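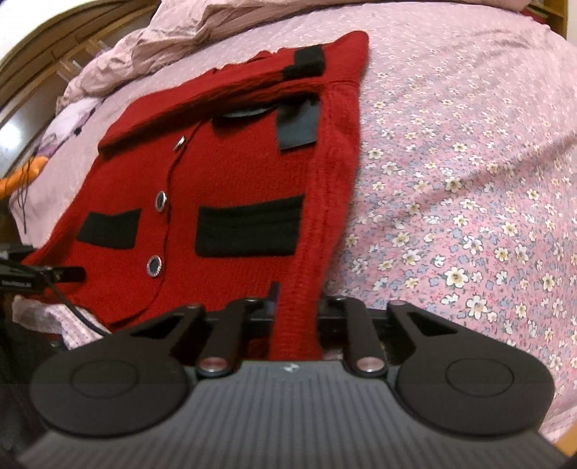 Figure 4-1. Cardigan station: hand-held gripper at the lower edge of the garment.

4.3 Running the cardigan station on an open day

Read this section the day before, not in front of the visitors. It covers the folding demonstration with the Plivine hand-held gripper and the Olell recorder. The brochure promises "effortless handling of any textile." Do not repeat that sentence to the public. The gripper handles some textiles, with a practiced person holding it, and that is what the station should show.

Before the doors open

1. Lay the garment flat on the bed, at an angle to the mattress edge, front side up. Fold one sleeve across the chest.

2. Leave the front opening visible. Visitors ask about buttons more than anything else, and it helps to be able to point at them.

3. Check that the gripper arms open and close fully five times. If they stick once, clean the pivots. If they stick twice, use the spare.

4. Run the cable on the side away from the visitors. Yevhen Pavliuk tripped on it at the July open day and took the recorder down with him.

5. Start the Olell recorder and wait for the steady light. A blinking light means it is not saving, whatever the screen says.

6. Record one full practice fold and play it back. Delete it afterward or it ends up in the count.

NOTE: The recorder ships with room for 2,000 folds. We have filled it to 467 and it was already slow to list them. Clear it before the visit.

During the demonstration

7. Say first that a person is moving the gripper. Most visitors assume it moves by itself, and the sales video does little to correct them. The recordings are used to train a folding arm, and the arm is a separate product at a separate stage (see 4.6).

8. Approach the edge of the garment low and slowly. Take hold of a single thickness where you can. Ribbed edges give the tips something to hold. Smooth linings do not, and you will miss in front of everyone.

9. Lift no higher than you need to clear the sheet. Fold toward the middle, set down, release, then back the gripper straight out. Pulling it sideways drags the fold open again.

10. Repeat for the other side, then bring the hem up.

11. If a grasp fails, leave it in the recording and try again. Do not smooth the cloth by hand between tries. Amix staff did this all afternoon when they showed us the system, and it took Yaa Adjei to ask why the sweater kept getting neater on its own.

CAUTION: Keep fingers out from between the arms while the trigger is held. The closing force is modest, but a pinched knuckle hurts and will be the only thing the visitors remember.

CAUTION: Do not grip by a button. The tips can slide over a metal or hard-edged button and pull the thread. If a button ends up between the tips, open fully and start the approach over.

NOTE: Visitors may try the gripper under supervision, one at a time, ages 9 and up. Switch the recorder off first. Their folds are not training data, even though the quick-start card suggests otherwise.

What to say about results

12. Give the number for the current software and the garment it was measured on. At our last bench check the arm completed 169 folds out of 467 attempts, all on knitwear from the same bin. Tín Cao keeps the log and will have the newer figure if there is one.

13. If someone asks when it will fold laundry at home, say you do not know. The Kim brochure gives a date. We have not seen anything that supports it.

14. If someone asks whether it is faster than folding by hand, offer to race. The hand wins every time so far.

Closing the station

15. Stop the recorder before unplugging anything. Unplugging first loses the last file and sometimes the one before it.

16. Wipe the tips with a dry cloth. Lint builds up at the pivots, red wool being the worst for it.

17. Write down every failed grasp you remember, with the part of the garment and the time. The recorder marks failures automatically, according to the data sheet. Omid Safavi compared its marks with our notes for one full day and it had missed more than half.

18. Return the gripper to its case with the arms closed. For storage and charging, see 4.5.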